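Ticket 3464: Label printer on packing bench drops offline after idle
Status: Resolved
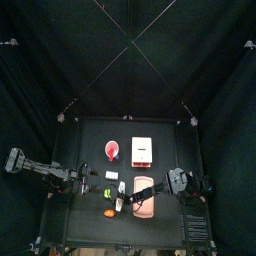
Bench 3 enclosure, table with several small objects on it and the white and red box at the back.

Opened by: Xiaoyan Ye
Site: Andrade
Category: Network / printing
Priority: Medium
Opened: 2019-11-07

Problem as reported

The label printer in the packing room stops accepting jobs after it has been idle for a while. The queue on the print server (Skaltar) shows the printer as offline. Jobs sent during this state stay in the queue. Power cycling the printer brings it back and the held jobs print in order. Users have been power cycling it several times per shift. Duplicate labels result when a user resends a job before the restart.

Environment

Print server: Skaltar, one queue per printer, standard TCP port, SNMP status enabled.
Label software: Drason, client install on the packing PCs.
Printer: wired Ethernet, address assigned by DHCP, reservation in place.
Switch: Rania, access switch in the packing room closet, port 34.
No other printer on Skaltar shows the fault.

Log

Entry 1. Confirmed the fault. Left the printer idle over lunch. Queue went to offline. Printer panel showed Ready the whole time. Ping from Skaltar: no reply. Ping from a packing PC on the same switch: reply normal. Not a printer hang.

Entry 2. Swapped the patch cable and moved the printer from port 34 to a spare port. Fault came back. Moved it back to port 34. Port counters clean, no errors, no link drops.

Entry 3. Turned off SNMP status on the Skaltar queue. The queue no longer shows offline, but jobs now sit at "Printing" and time out. SNMP was reporting a real loss of contact. Turned it back on.

Entry 4. Checked the printer's power saving settings. Sleep was set to the default. Disabled sleep and restarted. Fault came back after a longer idle period than before. Users reported it as fixed and then withdrew that.

Entry 5. Printed the configuration page. Address correct. Gateway correct. Subnet mask is wrong: it covers a larger range than the packing room subnet, and Skaltar's address falls inside that range. The printer therefore treats Skaltar as local, sends an ARP request for it and gets no answer. Local PCs are not affected, which matches entry 1.

Entry 6. Open question was how it ever worked. Proxy ARP was enabled on the router interface for this subnet, so the router answered for Skaltar most of the time. When the printer's ARP entry aged out during idle, the new request was sometimes dropped by a rate limit on the router. A restart sends several requests in a row and one of them gets through.

Entry 7. Source of the wrong mask: the printer was not using DHCP for the mask. Someone had entered address, mask and gateway by hand on the panel at some point in February. The address matched the reservation, so the DHCP table gave no hint. Set the printer back to full DHCP and restarted. New configuration page shows the correct mask.

Entry 8. Test. Sleep turned back on at the default. Ran 200 pings from Skaltar after a two-hour idle period, payload 64 bytes, no loss. Sent a test label from Drason after overnight idle. Printed at once. Repeated the next morning with the same result.

Entry 9. Cleared some 34 stale jobs from the queue, all duplicates of labels already printed. Packing lead confirmed none were needed.

Root cause

Wrong subnet mask entered by hand on the printer, hidden by proxy ARP on the router.

Changes made

Printer set to DHCP for all address settings.
Panel network menu locked with the site PIN.
Patch cable replaced (old one tested good, kept as a spare).
Sleep setting returned to default.

Not changed

Proxy ARP is still enabled. Turning it off may expose other devices with the same error, and that needs its own change window. Separate ticket opened for a mask audit of all devices with static addresses at Andrade.

Notes for the next person

If a device answers from its own subnet and not from the server, print the configuration page before touching cables or drivers. The DHCP table shows what was offered and does not show what the device is using.

Closed by: Xiaoyan Ye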